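4. Sorting the Blocks onto Plates

The Tresum block set is sorted on flat plates so that small pieces stay together and do not roll off the table. Use this section after you have unpacked the set and checked it against the parts list in Section 2.

1. Wipe the tabletop and let it dry.

2. Set out two plates of different colors. Leave at least 2 inches between their rims.

3. Choose which colors go on each plate and write them on the Zarel sorting card. Any pairing can be used.

4. Place the blocks one at a time, starting with the plate farther from you.
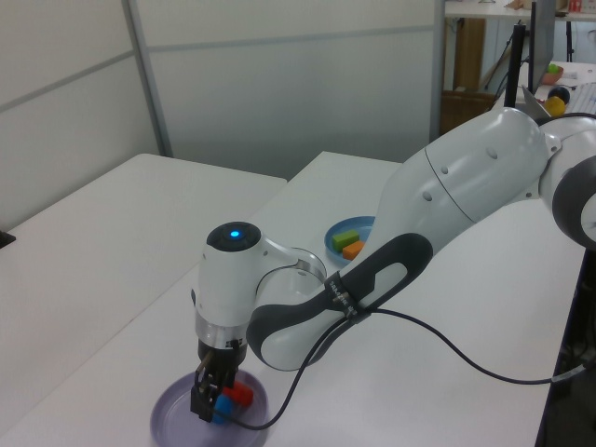 Figure 4. Red and blue blocks on the near plate, green and orange on the light-blue plate behind.

5. Lay rectangular blocks on a wide face. Keep cylindrical blocks away from the rim.

6. Compare both plates with the card. Move any block that is on the wrong plate before you add more.

Note: Blocks on the same plate may touch. Do not stack them.

Note: The full set has 64 blocks. If you are sorting all of them, work in batches and empty the plates into the storage tray between batches.

CAUTION: Small parts. Keep the blocks away from children under three.

CAUTION: Do not load a plate with more than 600 grams. Do not carry a loaded plate by its rim.

To clean the plates, wash by hand in mild soapy water and dry with a soft cloth. Replacement plates are listed under Accessories in Section 7.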